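收纳这件事，我有点怀疑

这个月的读者来信里，问得最多的又是收纳。有人问要不要买分格盒，有人问抽屉里该立着放还是平着放，还有一位读者发来一张清单，八月里打算给厨房、书房和玄关一共添九个盒子，问我还缺什么。我回信说，恐怕缺的是先别买。她没有再回我，大概是生气了。

我对收纳用品的怀疑由来已久。搬到现在这套房子那年，我也信过一阵子，跟着一本叫《Lelach》的小册子做，花了大约800块，买回一堆尺寸互相配套的盒子。册子上说，东西有了家就不会乱跑。头一个星期确实好看，我还请朋友来参观。后来呢，电池的盒子里混进了发票，发票的盒子里放着一把不知道开哪扇门的钥匙，标签还端端正正贴在外面。盒子把乱遮住了，我找东西反倒多了一道手续：先想它在哪个盒子里，再一个个打开看。

Wael Ouazzani给本刊写过几期居家专栏，他不同意我的看法。他说问题出在我没有坚持，盒子要每个月清一次。我问他自己清不清，他说忙的时候不清。那我就不太明白了，一套只有闲人才能维持的办法，为什么总是卖给忙人？他又说Clender新出的那套可以叠放，省地方。能叠放我承认，可我见过的叠放盒，最底下那只往往就是再也没人打开过的那只。
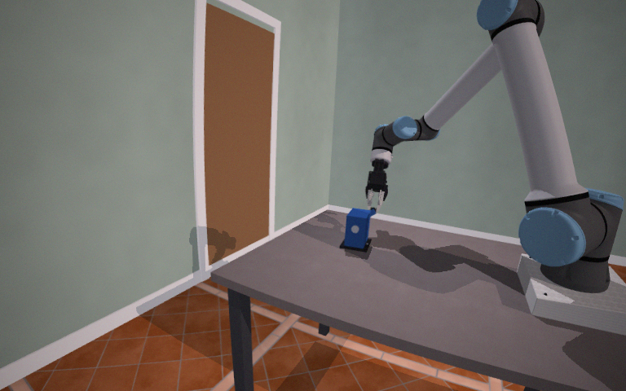
说到桌面，我的疑心更重。网上流行的说法是，桌上只留一样东西，人就能专心。我试过，把书桌清到只剩一盏灯，专心没有来，倒是每隔一会儿就要起身去拿剪刀、拿笔、拿昨天没看完的那本书。还有一派主张折中，在桌角放一个小盒子，零碎都归进去，像图里灰桌子远端左角那只蓝色小盒那样，不占正中的位置。这个主意比前一个讲理，我照做了三个星期。要我说，桌角的盒子有一个毛病，手伸过去总要越过半张桌子，懒的时候东西就停在半路上。于是盒子是空的，盒子前面堆着一小摊。后来我把盒子挪到右手边，好了一些，但也只是好了一些。

Kalkidan Mamo读完我的初稿，在旁边批了一句：“你是不是只是懒？”也许是。不过我留意过身边那些家里真正整齐的人，她们的盒子并不多。Tsehay Weldu家的抽屉里，东西就那么散放着，连隔板也没有，可是她伸手就能拿到卷尺。我问她有什么诀窍，她想了半天，说她不怎么买东西，用完了顺手放回去。这种话写不成册子，也没法配套出售，我猜这是很少有人宣传它的缘故。

也有读者推荐Rurkedness的上门整理服务，说整理师来三个小时，家里焕然一新。我没有请过，不敢说不好。只是推荐的人发来的都是整理当天的照片，我回信问过其中两位，半年以后是什么样子，能不能再拍一张。到现在一张也没有收到。谁手里有，欢迎寄来，如果真的还整齐，我下期登出来，并且认错。

至于那位要买盒子的读者，我的建议没有变。先找一个旧鞋盒，放在你最常丢东西的地方，用到月底。要是月底你还愿意打开它，再去量尺寸不迟。鞋盒不好看，这一点我同意。

下期轮到Yabsira Negash谈阳台种菜，她比我乐观得多。关于收纳的来信请继续寄到编辑部，骂我的也收。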